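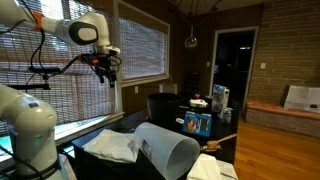 Kitchen Swap Returns in October

The kitchen swap is back at the Fluvusow community hall in October, and this year it takes over both rooms on the ground floor. Last year 1136 items came through the door and most of them left again with someone else. The rest went to the thrift shop on Uler Street.

The rules have not changed much. Bring clean, working kitchen things you no longer use. Take home what you need. You do not have to bring something to take something, and no money changes hands. Doors open at 9 a.m. for drop-off and at 10:30 a.m. for everyone else. We close at 2 p.m. and the hall has to be clear by 3.

What to bring

Pots and pans, baking trays, mixing bowls, pitchers, measuring cups, tongs, ladles, cutting boards, table linens and food storage containers with their lids. The lid part matters. Last year we ended up with two full crates of containers that fit nothing and nothing that fit them. Please match them up at home and tape the lid on.

Small electric appliances are welcome if they work and the cord is in good shape. Mpho Ntuli will be at the side table with an outlet and will plug in each one before it goes out. If you still have the manual, tuck it inside. Slow cookers and rice cookers went in the first half hour last time, while bread machines sat there all day.

Knives should be wrapped in cardboard or a dish towel and handed to a person at the desk. Don't leave them loose in a box.

What to leave at home

Scratched nonstick pans, chipped glasses, opened food, anything with a missing handle, and canning jars with old lids. Jars alone are fine. We can't take microwaves or anything bigger than a countertop oven. We also can't take baby bottles.

How to sort your own kitchen first

Several people asked for advice on this after the last swap, so we put the question to Seung-woo Tak, who ran the sorting desk. His method is to clear one cupboard or drawer at a time onto the dining table and finish it before starting on the next. Pulling out the whole kitchen at once means you will be eating takeout for three days.

Put everything from that one cupboard where you can see it. Anything you used in the past month goes straight back. Holiday dishes and canning gear get a pass, and so does anything you would be sorry to lose. What is left on the table is what you need to decide about. Duplicates are the easy part. Most households own more pitchers and plastic cups than they can fill, and one pair of tongs does the work of three. 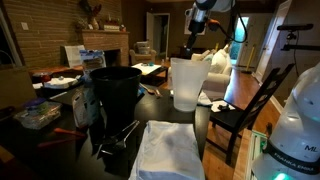 Tongs, a tumbler, a pitcher and folded cloths on a dining table.

Linens take longer. Check napkins and dish towels for stains in daylight, then wash, fold and tie them in sets. A set of four napkins will find a home faster than a pile of single ones. Worn towels can go in the rag bin by the back door – the bike repair group uses them.

For plastic containers and pitchers, wash them in hot water with a spoonful of baking soda and leave them open overnight. If they still smell of onions or curry in the morning, they probably always will, so keep those for screws or seeds. Sticky patches left by price tags come off with a little cooking oil and a dry cloth. You don't need to remove the maker's label. People like to see it, particularly if it says whether the thing can go in the dishwasher.

Write the size on a bit of masking tape if it isn't marked. For cake pans, measure across the top from inside edge to inside edge. For pitchers, fill them from a measuring cup. 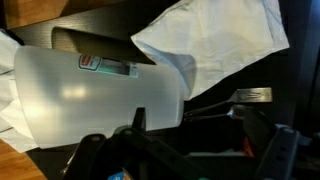

Drop-off ahead of time

If you can't make it in the morning, bring your box to the hall office in the week before, between 4 p.m. and 6 p.m. The limit is 20 items per household for early drop-off, as the office is small and the choir needs to get to its music stands. There is no limit on the day itself.

Please use boxes you can spare. Van der Merwe Hardware is saving its medium cartons for us and you can pick up a few, flattened, from the counter by the paint. The Sorkov bakery is lending bread crates again. Those do need to go back, so please empty them and leave them stacked in the hallway.

Help on the day

We need people for two shifts, 8:30 to 11:30 and 11:30 to 3. The work is mostly unpacking and carrying, with some dishwashing. We have 50 folding tables to set up, and the first hour is the heavy one. Coffee and rolls will be on the stage from 8:15. Sign up on the sheet in the hall entrance or leave a note in the office mailbox.

Parking is behind the hall and along the north side of Uler Street. Keep the ramp clear. Bus riders should get off at the library stop and walk back one block.

The repair table will not be running this time. It returns with the winter coat swap, and details for that will be in the next issue.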